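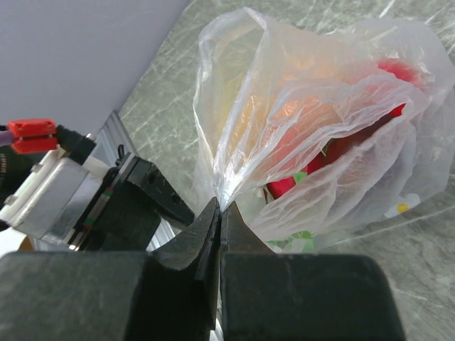 About Bullthorpe Pantry Packers

Hello, and welcome! If you've found your way to this page you've probably had one of our bags land on your porch, or you know somebody who has, or you're wondering whether we're the people with the green door behind the old feed store (we are). We're a small grocery packing company, and we've been filling bags for the households of Bullthorpe and the farms out toward Cevska for long enough now that some of the children we used to pack animal crackers for come in and ask us for jobs.

How we got going

The business began in Celeste Mendes's garage one November, with two folding tables, a borrowed scale and a chest freezer that hummed so loudly the neighbors asked after it. Celeste had spent years behind the counter at a produce market and had strong feelings about how people's groceries were treated on the way home. She put a card up at the library offering to shop and pack for anyone who couldn't easily get out, and by the end of that winter she had 200 regular households and no room left for her car.

Issa Kanaan joined her the next spring. He had been driving a bread route and knew every back road in the county, including the ones that flood, and he still plans all of our deliveries on a big paper map with pushpins in it. We do own a computer! Issa just likes the map.

What we do all day

We pack groceries. It sounds like a simple thing, and most days it is, but we've had a lot of time to get fussy about it. Heavy things go in first and lie flat. Tomatoes and peaches ride on top, and greens get tucked in wherever they won't be squashed. Bread travels in its own bag, always, after an argument in our second year that we won't go into. Every bag is gathered at the neck and lifted once before it goes on the cart, so that if the bottom is going to give out, it gives out over our table and not over your front steps.

We pack mostly in thin plastic bags, and people do ask us about that. Many of our customers have trouble with their hands or their backs, and they've told us that a light bag is easier to carry from the door to the kitchen. Paper is there for anyone who wants it, and so are the canvas Dabbas totes we sell at the front desk. We take clean bags back too, so leave them out on your delivery day and the driver will pick them up.

Last year we packed 3,774 orders, which still makes Celeste shake her head a little. The packing room is almost 3,000 square feet these days, with a walk-in cooler along the back wall and a long bench by the window where we all eat lunch together at noon. Visitors are welcome to join us (there is usually soup).

Where the food comes from

In summer and fall we buy as much as we can from growers close by. Jultar Orchards has sent us stone fruit and apples since the garage days, and they'll call us the minute the first peaches are ready. The rest of the year we buy from the regional produce market, where Issa goes early in the morning and picks things over by hand.

Coming to see us

The front desk opens at 8 in the morning and closes at 4. Ring the bell if you don't see anyone, and give us a minute to come up from the back. If you'd like to start a regular order, change one, or tell us that you really can't stand beets, call or stop in and ask for Celeste. She keeps a card for every household, and she'll be glad to start one for yours.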